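Notes on painted wooden blocks, 1/

Sorting the Pusstead set this week. Plain rectangular blocks, solid colors, no print. Red is the color I keep coming back to, since it shows chips first.

2/ Two reds, one on top of the other, on dark gray. The sides read darker than the top face, so I judge paint wear from the top only.
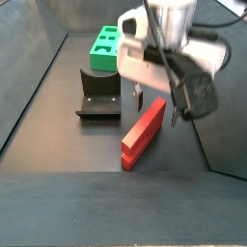
3/ Storage: stack flat, never on end. Trastbridge trays hold 17 per layer with nearly 2 mm to spare. Coppens trays are cheaper - and the lids bow by November.

4/ Chipped corners get 80 grit, then one thin coat. Leave it overnight.

5/ Still missing 6 from the original box. If anyone has spare Pusstead reds, I'll trade blues.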